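Cable Box Rule Gets a Deadline, and Another Meeting

Cable operator Fatari will let customers plug in their own set-top boxes starting in September, ending a standoff with box maker Dimberg that has outlived two generations of the box in question.

Under the deal, any tuner that passes a shared test will work on Fatari's lines without a visit from a technician. The test runs to 119 pages. An earlier draft had 100, and both sides had called that one too long.

"We're very happy with where the language landed," said Idrisa Waweru, who led the talks for Dimberg. Asked which language, he mentioned page 4, where the word "promptly" is now defined as 19 business days.
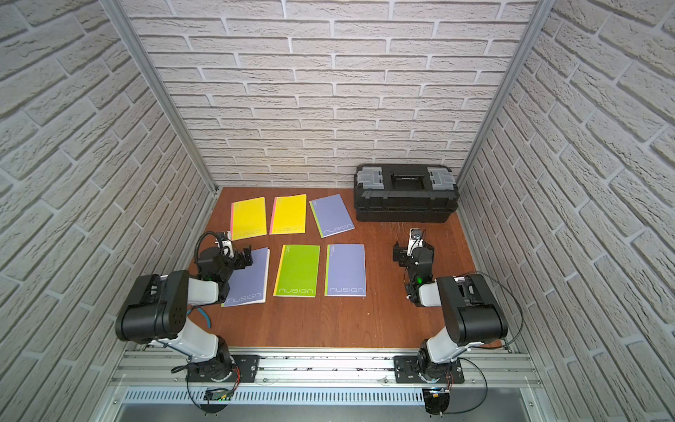 What Changes for Viewers

For most people, not much at first. Fatari will keep renting its own box, and the monthly fee stays put. Customers who bring their own will skip the fee but lose the on-screen guide for pay-per-view, which still needs a signal only the rented box can send. They can order those movies by phone, as their parents did.

Smaller operators are watching closely. Engström, which serves the Sultadley area, says it will adopt the test once somebody else has gone first. Kai Görtz, its head of engineering, has read the whole thing and found one misspelled connector.

The two companies meet again Friday to settle what to call the program. "Open Box" was dropped after retailers pointed out that they already use it for returns.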